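Category: Bench Notes / Peripherals
2 min read

June, 15:15. Mouse work, continued from the sheet Sorcha started.

Table wiped down and left to dry before anything went on it. The cream top shows every smear, and the optical sensors track differently over residue - Rostam lost a morning to that last time. Old tape marks removed with the plastic scraper. Do not use the metal one.

Black mouse with the red wheel is the reference unit for now. Wheel has 26 detents per turn on the count sheet; recounted, same. Left button slightly lighter than right. Side seam checked with a fingernail, no lift. Feet cleaned, one corner still tacky.

Khanyisile wants the unit set down at an angle to the table edge, buttons toward the near left. Fine by me, but write the orientation on the sheet each time. Entry 136 has none and cannot be used.

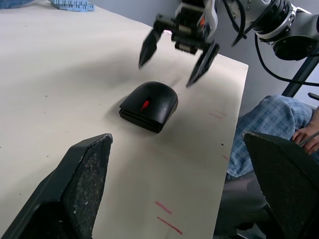 Open items: replacement feet from Bakalis not in yet. Maureen has the spare wheel, ask before opening a second shell. Repeat the button check 3 times after the feet are changed, same table, same end.

Last updated: June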